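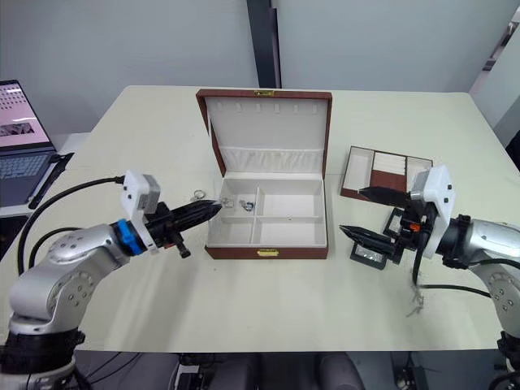
Can machines do the chores yet?
Speaker notes, Sayaka Chiba
January 2026

Print this page
E-mail this page

Opening (keep it short)

Thank Zerrin Duman for the invitation and for sorting out the projector. Say who I am: eleven years in shop operations at Ferkeck, the last two of them looking at what can be handed to a machine and what can't.

Short answer to the title: a few of them, slowly, with a person nearby. The rest of the talk is about which few.

Slide 2. Two kinds of chore

Start with the chores that are already gone. Dishwashers, floor scrubbers, label printers. We stopped calling these robots years ago. They work on one kind of thing, in one place, and we arranged our kitchens and stockrooms to suit them.

Then the other kind. Putting things away. Folding. Clearing a counter at closing. The objects change every time and so does where they were left. Ask the room who has a drawer at home they would trust a machine to tidy. Wait for hands.

Slide 3. Putting jewelry away

Leave this one up for a while. Two arms, a jewelry box with the lid up, and a small silver ring on the table just to the left of it. Two small pieces are in the long compartment on the left side of the tray.

Points to make:

A ring is a bad object for a gripper. It is thin, it is shiny, and it lies flat. A person slides it to the edge of the table or presses a fingertip down on it. Two pointed fingers have to come in at the right height, and being off by the thickness of the ring is enough to miss.

Shiny metal is also hard on cameras. On a pale table, a silver ring can be mostly reflections.

The box is easier than the ring, but it has soft parts. The inside is padded and there is a gathered pocket in the lid. Padding gives when you push on it. Hinges and clasps want two hands, one to hold the base and one to move the lid.

Don't oversell. One picture tells you what the job is. It doesn't tell you how often the job gets done right.

Slide 4. Our own numbers

Ferkeck ran a sorting trial in October at the Tunomstead store. Small returned items, one at a time, from a tray into the correct bin. We planned 3,000 attempts and stopped there.

2,476 went in the right bin with no help. In the other attempts a person had to step in, or the item was dropped or put in the wrong place.

So a bit over four out of five. Say this slowly. People hear it as good. Then ask what they would think of a new hire who needed help with almost every fifth item after a month.

Mention that it got worse with anything flat or on a chain. Necklaces we took out of the trial after the first afternoon.

Slide 5. What it costs in staff time

The machine was slower than our people by a wide margin. It didn't need breaks, but it did need somebody within earshot. Until that person can go and do something else, you have not saved a shift.

Civis, the team planning software we use, has no way to schedule half a person. Pause for the laugh if there is one, move on if not.

Slide 6. What I would try now

Moving closed boxes of one size. Wiping a flat counter. Night counts with a camera on a cart.

What I would leave alone for now: anything small and valuable, anything that tangles, anything a customer is waiting for.

Homes are harder than shops. A shop can change its shelves. Few people will change their bedroom to suit an arm.

Questions I expect

Will it take jobs? In our store it moved two people off returns for part of the day. They went to the floor. I can't speak for other chains.

When will it be ready? I don't have a date. Ask vendors for the number of attempts as well as the success rate, and ask who was standing next to it.

Is the Ezzat pilot still going ahead? Yes, spring, back room only. Zerrin has the contact sheet.

E-mail this page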